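Wendard Guest Laundry & Linens FAQ

Last updated October. Quick answers, pls read before you email. Malou gets the same six questions every morning.

Do I need to bring my own towels?

No. Each cabin gets a set at check-in, two bath and one hand towel per person. Beach towels are seperate, ask at the desk. Hair dye, boat grease, dog baths: use the old ones from the bin by the back door, not the good ones.

How often do you change the linens?

Sheets once a week. Towels every 3 days, or sooner if you leave them in the tub. On the hook means you're keeping it. On the floor means nothing, we can't tell if it fell.

Can I get extra blankets?

Yes, hall closet on the Jarik side. Take what you need, put it back folded-ish. The wool ones are heavy and a bit scratchy, people either love them or bring them back in an hour.

Where is the laundry room?

Behind the Kárason building, down the ramp. Door sticks, push hard. Open 7 am to 9 pm. Same code as your cabin.
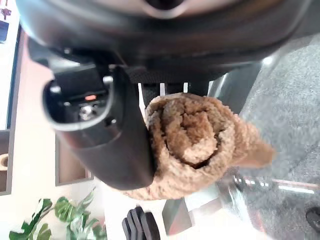 What does it cost?

Washer is 3 tokens, dryer is 2. Tokens from the desk only. The machines don't take coins anymore, please stop trying, Baldur had to take one apart last summer. Unused tokens can be cashed in when you check out. Not after, we don't mail refunds.

How long is a cycle?

Normal wash 40 minutes. Dryer depends on the load, towels take forever. Two small loads beat one big one.

Someone left their stuff in the machine. Can I move it?

Give them ten minutes after it stops, then yes. Put it on the shelf, not on the floor. Wet things don't go in the dryer unless they're yours (we've had a shrunken sweater and it was a whole thing).

Is detergent included?

Yes, unscented, in the big pump bottle. One pump for a small load, two for a full one. More does not get it cleaner, it just gets foam on the floor. Fabric softner we don't stock and would rather you didn't use on our towels, they stop soaking up water.

Can you do my laundry for me?

Sort of. Drop-off bag before 10 am, back same day by dinner. Wash, dry, fold. No ironing, no dry clean stuff, no shoes. Tag on the bag with name and cabin number or it goes to the lost pile. Drop-off is off during changeover days in high season, ask first.

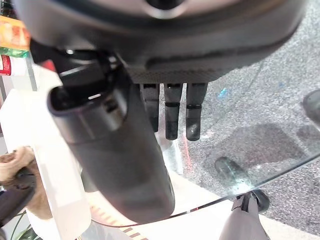 Wendard, October.

I have allergies. What's in the pillows?

Standard ones are polyester. Feather on request only. If you need a room where feather hasn't been used, tell us when booking, not on arrival. Ans does the room list and needs a day or so to shuffle things.

I stained a sheet / towel. Am I in trouble?

No. Just tell us. Fresh stains mostly come out, old ones mostly dont. Wine, coffee, sunscreen, all fine, seen it all. We only charge if something is torn or missing. Don't bleach it yourself please.

Lost something?

Lost pile is in the basket under the desk. Kept until end of season, then donated. Single socks we keep for a month. If you're already home, email with color and size and Tímea will have a look. You pay postage.

Can I hang things on the porch rail?

Swimsuits and beach towels ok. Use the clips, it gets windy off the lake. Nothing on the fire stairs. There's a proper line behind cabin row B, first come first served.

Do you have an iron?

Two. Sign out at the desk, back the same evening. The board is in the laundry room and stays there.

Question not here?

Ring the desk, extension 70, 8 am to 6 pm. After that it's the night phone, extension 435, and that one is for leaks and lockouts. Not tokens.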